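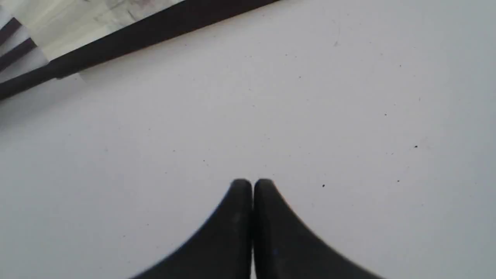

Figure 4. Gripper fingers, closed, above a white surface.

Section 4: Registering a Concession Agreement

Tirnance User Manual for Contracting Authorities and Operating Companies
Revised May 18, 2023

4.1 Scope of this section

This section sets out how a new concession agreement is entered in Tirnance, how the parties to it are linked, and how the payment and reporting schedules are prepared before the agreement goes live. It applies to ports, airports, toll roads and bridges. Water and power agreements are entered in the same way, but use the tariff forms in Section 6.

The worked entries refer to the Flendholm Port agreement, under which the Port Authority keeps ownership of the land and quays and Katiyar Terminals operates the container and general cargo berths. Users should replace these entries with the details of their own agreement.

Section 3 (user accounts and roles) must be completed first. An agreement cannot be registered by a user who holds only the Viewer role.

4.2 Before you begin

Have the following to hand:

– the signed agreement, with all schedules and side letters, as one searchable file
– the registered name and company number of each party
– the date of signature and the effective date, if different
– the approval reference issued by the ministry or parent department
– the schedule of fixed fees, variable fees and revenue shares
– the name of the Authority Representative and of the Operator Representative

Note: The approval reference is entered exactly as printed, including any oblique strokes and leading zeros. The Flendholm reference, for instance, ends in 463 and is preceded by the department code.

Caution: Do not register an agreement from a draft or an initialled copy. Once a file has been attached and sealed it cannot be exchanged for another, and the entry has to be cancelled and begun again under a new register number.

4.3 Creating the agreement record

1. Sign in and select Register, then New Agreement.

2. Choose the asset class. Where an agreement covers more than one class, such as a port with an access road, choose the class that carries the larger share of the fixed fee and tick Mixed Asset.

3. Enter the title of the agreement as it appears on the signature page. Do not shorten it. A short title for use in reports may be entered in the box underneath.

4. Enter the date of signature and the effective date. If the effective date depends on conditions that have not yet been met, leave it blank and select Conditional. Tirnance will hold the record in the Pending list.

5. Enter the term of the agreement in years. Extension options are entered separately at step 8.

6. Enter the approval reference and the name of the approving body.

7. Attach the signed file. Wait for the green bar to reach the end before leaving the page.

8. Under Options, add each right to extend, together with the party that holds it and the last date on which notice may be given.

9. Select Save as Draft.

The record now carries a temporary number beginning with T. The permanent register number is issued at 4.8.

Note: Handover dates for separate parts of the site are not entered here. At Flendholm the general cargo berths passed to the operator in April, ahead of the container berths, and both dates appear under Site Parcels (see 4.5).

4.4 Linking the parties

Each agreement needs at least one contracting authority and one operating company. Shareholders, lenders and guarantors are optional at this stage but must be entered before the first annual return.

1. Open the draft and select Parties.

2. Search for the contracting authority by company or statutory number. If it is already in the register, select it. If it is not, select Add Body and complete the form.

3. Repeat for the operating company.

4. Where the operating company was formed for the project, select Project Company and enter its shareholders with the percentage held by each. The percentages must add up to one hundred before the page will save.

5. For each foreign shareholder, enter the country of registration and the reference of any investment approval.

6. Enter the Authority Representative and the Operator Representative. Both will receive notices by e-mail and must already have accounts.

In the Flendholm record the Authority Representative is Lalit Srivastava and the Operator Representative is Nouhaila Ragab. A deputy may be named for either. Deputies receive copies of notices but cannot sign returns unless the Sign for Principal box has been ticked by the Register Administrator.

Caution: A person may not be entered as a representative of both parties, even for a short handover period. The system will accept the entry in draft and reject it at sealing.

4.5 Site parcels and public assets

The parcel list shows which land, buildings and fixed equipment stay in public ownership and which are to be supplied by the operator. It is used for the yearly asset return and again at the end of the term.

1. Select Site Parcels, then Add.

2. Enter the parcel code from the land schedule.

3. Select Public, Operator or Shared.

4. Enter the handover date, or the planned handover date followed by P.

5. Attach the condition report signed by both parties.

6. For Shared parcels, enter who maintains the parcel and who insures it. These may be different parties.

The Flendholm agreement lists 29 parcels. Where the list is long it may be prepared in the Forik loader and brought in as one file. The column headings of the loader template should not be altered or moved, and blank rows should be removed before loading.

Note: Dredged channels and navigation aids outside the port limits are not parcels. Enter these under Authority Duties.

If the loader reports an error, it will give the row in which the first fault was found. Correct the row and load the whole file again. Rows that were accepted on the first attempt are not duplicated.

4.6 Fees and revenue share

1. Select Payments, then Fixed Fee. Enter the amount, the currency and the dates on which payment falls due.

2. If the fixed fee rises with an index, select Indexed and choose the index from the list. Enter the base month.

3. Select Variable Fee. Enter the unit (container, tonne, passenger or vehicle) and the rate for each band.

4. Select Revenue Share. Enter the authority's percentage and the definition of revenue, using the drop-down list where it fits. Where the agreement has its own definition, choose Bespoke and give the clause number.

5. Enter the period for payment after invoice. The standard setting is 60 days and is to be changed only where the agreement says otherwise.

6. Select Preview. Tirnance will show the first four quarters of expected payments.

7. Compare the preview with the financial schedule in the signed agreement. Both representatives should carry out this check separately and record it under Checks.

Caution: Where a fee is stated in one currency and payable in another, the clause that fixes the rate of exchange must be entered before the preview is run. A preview run without it uses the central bank rate on the day and will not match the schedule.

Minimum guarantees are entered as a fixed fee with the type set to Floor. Do not enter a guarantee as a separate revenue share, or it will be added to the amount due.

4.7 Reporting calendar

1. Select Calendar, then Build from Agreement Type. A standard calendar of returns will appear.

2. Remove any return that the agreement does not require. A reason must be given for each removal and will be visible to the auditor.

3. Add any return that is particular to the agreement. The Flendholm calendar includes a local employment return and a berth availability return.

4. For each return, name the person who prepares it and the person who approves it.

5. Set the reminder period. Reminders are sent to the preparer first and to the approver if the return is still open on the due date.

Note: Moving a due date after sealing requires the consent of both representatives, given through the system. Consent by letter or e-mail may be attached but does not move the date.

4.8 Review and sealing

A record must be reviewed by a Register Officer who took no part in preparing it.

1. Select Send for Review. The draft is locked while it is with the officer.

2. If the officer returns the draft, the queries will appear in the right-hand column. Answer each one and send the draft again.

3. When all queries are closed, both representatives will receive a request to sign. They may sign in either order.

4. After the second signature the officer selects Seal. The permanent register number is issued and the record moves from Drafts to Live, or to Pending if it is Conditional.

5. Download the certificate of registration and place it with the original agreement.

Caution: Sealing publishes the summary page. Before the second signature is given, check that any part of the agreement withheld as commercially sensitive has been marked under Publication and that the ground for withholding has been entered. Text that has been published cannot be recalled from subscribers who have already received it.

4.9 Changes after sealing

Amendments, transfers of shares and changes of lender are entered under Live Agreements, then Variation. Each variation is numbered in order and goes through the review in 4.8. Changes to a representative or a deputy do not need a review and take effect when the new person accepts.

Spelling mistakes in names and titles may be put right by the Register Officer on written request.

4.10 Contacts for this section

Registration and review: Hemant Pandey, Register Officer
Payments and indexation: Binta Isah, Financial Schedules
Forik loader and templates: Shivam Tripathi, Systems Support

Please quote the temporary or permanent register number in all correspondence.

Continue to Section 5: Quarterly and Annual Returns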